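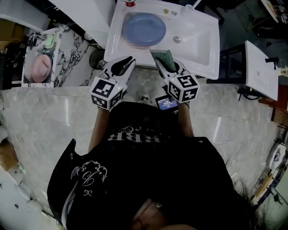

Foro > Casa y reformas > Baño
Tema: Cal en el lavabo, ya no sé qué echarle

nidine_83
Hola a todos! Llevo tres semanas peleándome con el cerco de cal alrededor del desagüe y no hay manera. He probado vinagre templado, bicarbonato (ya sé, ya sé) y un gel del súper que olía a piscina. El lavabo es blanco, de los de toda la vida, y vivo en zona de agua durísima. Alguna idea antes de que lo cambie entero?

tan_tan
Ácido cítrico, sin dudarlo. Yo pongo 5 cucharadas por litro, empapo papel de cocina y lo dejo toda la noche pegado al cerco. Por la mañana, estropajo blando y fuera.

Prondima
Toda la noche me parece una barbaridad, tan_tan. A mí me dejó mate el embellecedor del desagüe -- y era casi nuevo. Media hora y repites, si hace falta hasta 3 veces.

tan_tan
Pues yo llevo 8 años así y el mío brilla. Será que el tuyo era malo, digo yo.

Prondima
O que el tuyo ya venía mate, jaja.

stallico
Y secarlo con un trapo después de usarlo? En mi casa se acabó el problema con eso.

nidine_83
Stallico, con dos adolescentes en casa lo del trapo es ciencia ficción. Pruebo con el cítrico media hora y os cuento. El bote de un kilo lo he visto a 13 euros, es normal??

tan_tan
Carísimo, míralo en una droguería de barrio.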